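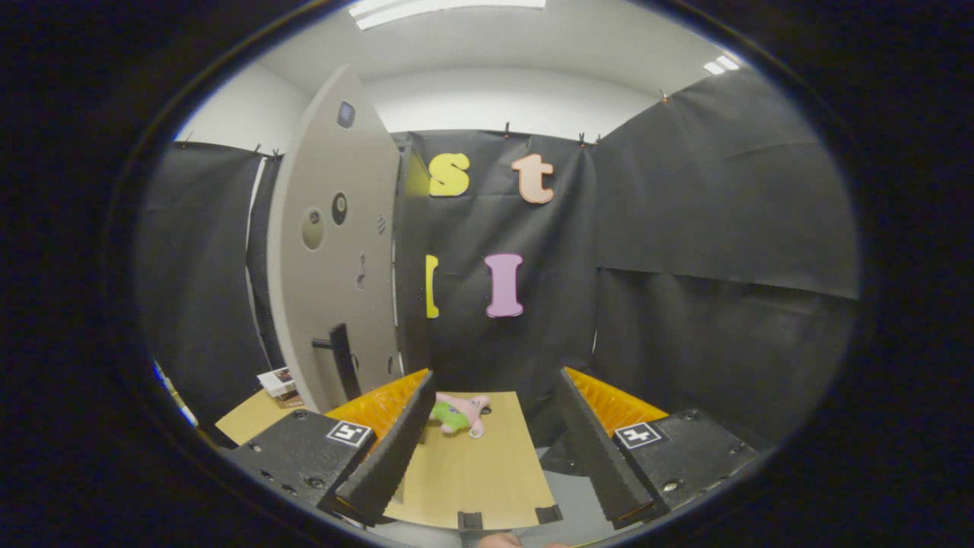

1 min read

Gravell library toy swap is back!! I dropped off two bags of stuffed animals and came home with a puzzle, so my closet is winning

1/3

Last November they had 86 people. This time it was over 400 and the line went past the Blackwood bakery (I caved, got a scone)

2/3

Next one's in Nundside, bring your own bags

3/3

Last updated: Saturday, May 9, 2026

We use cookies. Accept / Manage

Comments

is there parking in Nundside?

we got a whole train set!!

do they take board games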